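Against the Plain White Work Surface

Most published advice on setting up a small work area begins with the surface, and most of it recommends plain white or neutral gray. The reasoning is familiar. A plain surface shows contrast, shows dirt, and does not compete with the work. I followed that advice for years and have come to think it is applied far too widely. It holds for soldering and for sorting small dark screws. For handling flat items such as boards, trays, cards and sheets, it is close to the wrong choice.

The difficulty is with white objects. A dry-erase board laid on a plain white table is separated from it by an edge and a shadow. Under diffuse overhead light the shadow is weak, and only the edge remains. A colored rim helps. So does a pattern underneath, provided the pattern is fine, irregular and in one color. The board interrupts the line work, and the eye finds the interruption without searching.

Hiyori Ogura argued the opposite in a note she circulated in February. Her position is that printed surfaces raise the error rate in picking up small parts, and she gave a figure of 32 misplaced parts over a run of 3,385. I accept the number. Her surface was the Bikau check, a two-tone square grid with lines the same width as the parts, so the parts were lost among the lines. A botanical print in black line has no such period. Leaf veins are thin, blooms are open, and large areas stay white.

Walls are a separate question. The usual objection to a strong wallpaper behind a work area is distraction. I have not found it to matter once the walls and the surface differ in hue. Saturated pink above black-and-white below gives a clear boundary at the back of the table, and the boundary is what one uses when reaching.

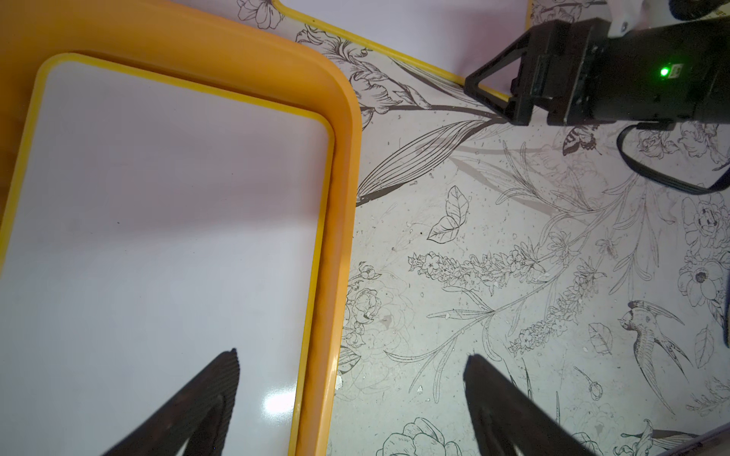
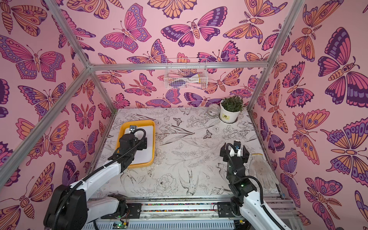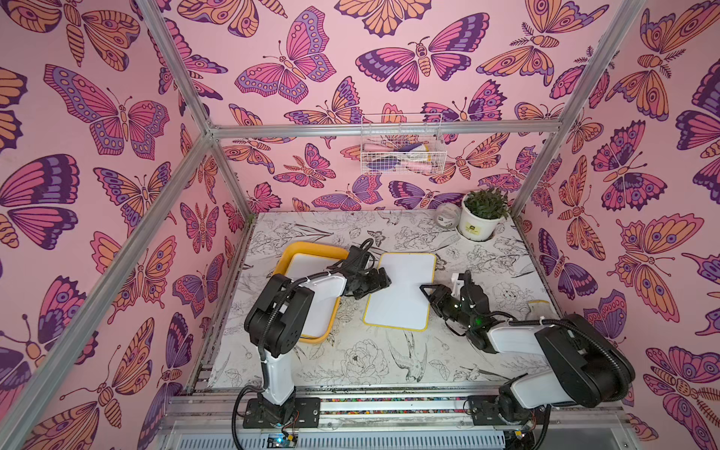 Floral line print on the work surface in all three.

Storage should leave the surface wherever possible. A wire basket on the back wall is adequate for cloths and markers, and it can be checked from the front without taking it down. The Julden pattern, with a solid front, cannot. I would not put anything heavier than a roll of tape in either. The Plimix hook is rated for up to 5 kilograms, but the rating assumes a rigid rail, and a hook over thin paneling will work loose well before that.

Trays need a raised rim and a color found nowhere else in the work area. Yellow meets the second condition against most prints. A glossy base is a drawback under a single overhead lamp, where it returns a highlight that can hide a scratch or a mark. Moving the lamp is cheaper than replacing the tray.

The remaining objection is cleaning. A printed surface conceals light grime, and a person who cleans only when dirt is visible will clean it less often. This is a fair point and the strongest on Ogura's side. My answer is to wipe on a schedule. The Espinoza bench guide suggests every 3 hours of use, which I consider excessive for dry work. Once at the end of the day is enough, with the plant pot and any other standing items lifted and the area under them wiped as well.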